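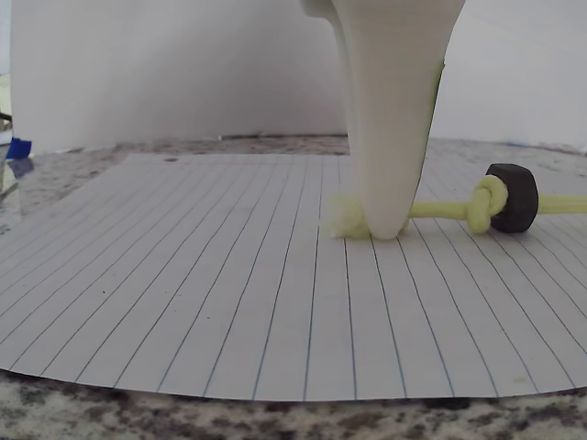 Why Does the Library Run Out of Chairs?
Term project report, Introduction to Social Research
Cosmin Onu

1. The question

Every student at Bulley College believes the library is full. I believed it too, mostly while standing up. The college has more than 3000 students, and the main reading room on the second floor has 40 seats, so the belief has arithmetic on its side. What I wanted to know was how many of those seats had a person in them.

2. Method

I visited the reading room at 10 in the morning and again at four in the afternoon, on every weekday for two weeks. On each visit I walked one loop and put every seat in one of three groups: occupied, empty, or "held." A held seat had belongings on or in front of it but no owner. Coats counted. So did laptops, water bottles and, in one case, a single glove.

I had planned to record all this in Bivik, the survey app our class was told to use. Bivik logged me out whenever I put my phone in my pocket, so I switched to a notebook on the second visit and have lost nothing since except some dignity.

3. What I found

Mornings were dull. Most seats were empty and anyone could sit where they liked, although people still left a coat on the next chair out of habit.

Afternoons were another matter. On a typical visit, 10 seats were held, which is a quarter of the room. Four of them were usually still held by the same objects when I came back half an hour later. The window tables were the worst. One gray backpack attended the library more faithfully than I have attended statistics.

I also asked people at the Berneo coffee stand downstairs whether they had left things in the reading room. Many had. They all said they would be gone five minutes, and the line at Berneo is longer than that.

4. Problems with the study

Two weeks is short, and the second one fell just before midterms. I may also have changed people's behavior by staring at their bags. My classmate Talebi, who checked one of my loops, sorted two seats differently from me, and we still disagree about whether a scarf is a claim.

5. Next steps

I would like to repeat the afternoon loops in a quiet month and add the third-floor study booths, which have doors and will need a different form.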